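Search tickets Search Advanced search

Ticket 23: Blue fuzz and faint color on pale bedding after wash
Site: Drurneck
Status: Open, waiting on test load
Priority: Normal

Last updated: 27th January

PROBLEM AS REPORTED

Pale sheets come out of the front loader with blue fuzz on them. One sheet also has a faint blue tint along the hem. The olive and beige bedding has some fuzz but no color that we can see. Started after the new blue cloths from Braltby went into use. We had no trouble with the old ones, which were bought in August and washed with everything else.

Second complaint on the same ticket: small things are being left on the beds and getting rolled up in the sheets when they are stripped. A pen went through the wash and a AA battery was found in the door seal. Please treat both here, as the same people strip the beds and load the machine.

SETUP

Washer: Davavico front loader, white
Detergent: Kurek liquid, normal dose
Program used: mixed load, 100 minutes
Spin: set to the highest speed
Load: sheets and blue cloths together, drum full

LOG

Entry 1. Ran the drum empty on the hot program. Wiped the door seal. Blue fuzz came off on the rag, mostly from the fold at the bottom.

Entry 2. Cleaned the filter. Found a coin, a hair tie and more fuzz. Drain was slow before, normal after.

Entry 3. Washed one pale sheet alone. Came out clean. Washer is not the source.

Entry 4. Rubbed a damp white rag on one of the Braltby cloths that had never been washed. Rag picked up blue. Same test on an old cloth left nothing.

Entry 5. Checked the folding table and the beds before the next load was put together. 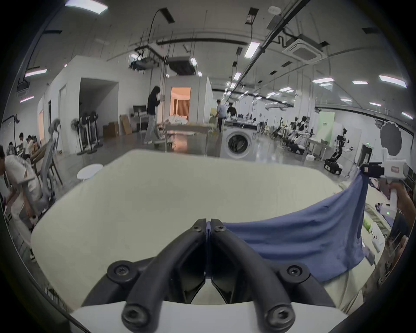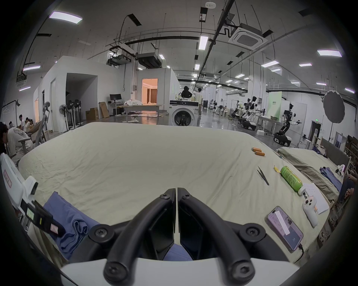

Category: Laundry and linens > Color transfer

Findings from entry 5. Blue fabric and pale fabric are still being handled in the same places. There was a folded blue garment lying on the cream sheet, and a crumpled blue cloth on the olive and beige bedding next to it. A white pile was on the other table. If somebody picks up the cream sheet by the corners, whatever is on it goes along.

On the small items: two orange batteries, black tweezers, a phone on its cable and a game controller were all on the cream sheet. The batteries and the tweezers are the ones to worry about. Both are easy to miss in a fold and either could end up in the drum.

ACTION

1. Wash the new blue cloths by themselves, cold, 2 times before they go near anything pale.
2. Keep blue items off the beds. Fold them on the white table and wipe it down before the sheets go on.
3. Clear the bed by hand before stripping it. Run a palm across the whole sheet, then lift - do not bunch it up first.
4. Fill the drum to three quarters at most for bedding.
5. Wipe the door seal after each blue load.

STILL OPEN

The tinted hem has not been treated. Do not put that sheet in the dryer until it has been soaked. Color remover is on order.

Asked Braltby whether the blue cloths are supposed to be prewashed. The label only gives a temperature. No reply yet.

Next step is a test load with one prewashed blue cloth and one old pale sheet - result to be added to this ticket.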